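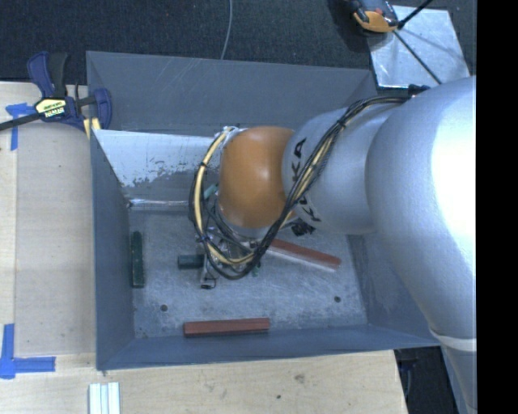
2022-01-05

I spent the quiet part of January going back over the bin picking code, mostly the bit between "we have a grasp pose" and "the arm is moving". It had been bothering me since before the holidays. The planner would accept a grasp, the arm would head down into the bin, and then the controller would stop with a joint limit or a path error that we should have caught much earlier.

The setup is a KUKA arm over a metal bin with coloured blocks in it. Perception runs in Zutness, which takes a point cloud and gives back a list of candidate grasps with scores. Flaseo is our planner wrapper. It takes the candidates, throws out the ones that collide with the bin walls, and asks for a trajectory for whatever is left.

The first problem was the cables. Our collision model had the arm links and the gripper and nothing else, so as far as Flaseo was concerned the bundle around the wrist didn't exist. For blocks near the centre of the bin you can get away with that. For a block lying parallel to a wall, the planner would happily turn the last joint to whatever angle it liked and drag the loop along the wall. I tried modelling the bundle as a chain of small capsules and gave up after two evenings. It's now one fat convex shape fixed to the wrist, padded by 5 mm, plus a tighter range on the last joint. It rejects a few grasps that would have been fine. I can live with that.

The second problem was the order of checks. We were running full collision checking on up to 100 candidates and only then asking whether inverse kinematics had a solution. Swapping those two was a small change and I should have made it last year. On my test log, 70 of the candidates dropped out at the IK stage, before any mesh was touched.

The third one is only half fixed. The bin floor is scuffed bare metal and the depth data over it is noisy, so Zutness sometimes fits a plane a bit too high and trims the bottom off a block. The grasp then comes out too shallow. I've stopped fitting the floor on every cycle and now use a stored plane from calibration. The catch is that the bin has to stay exactly where it is. It's clamped, and there's blue tape on the table for lining things up, but a stored plane will be wrong without telling you. I want a quick check at startup that compares the two and refuses to run if they disagree.

The changes are on the Calport branch for now. I haven't merged because the replay tool still expects the old message format — the candidate list used to carry the floor plane with it, and the viewer crashes when the field is missing. That's next, then the startup check, then I'll put the gripper approach speed back up to 70 per cent and see what breaks.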